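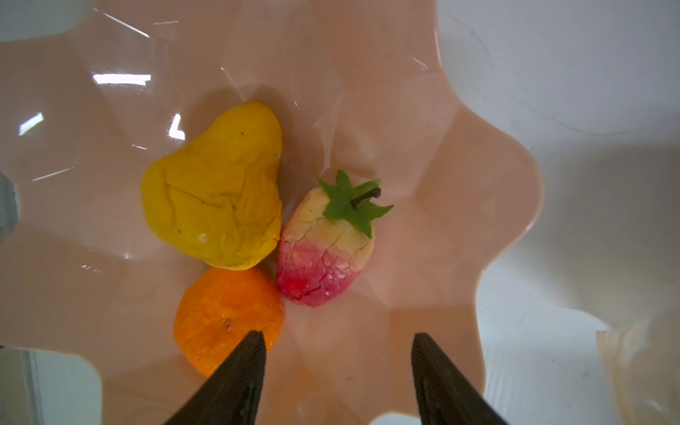 A gripper over artificial fruit in a pink bowl.

September 16, 2020
By Hanne Frandsen

Search Enter keyword

Skastent has issued new guidance for firms using robot arms near staff. It asks for a risk check every 40 working hours and a written log of each stop.

Graham Penrose of Barkeck, which helped draft the text, said small workshops had asked for plain rules. Some 2000 copies will go out in print. Comments are open for four weeks.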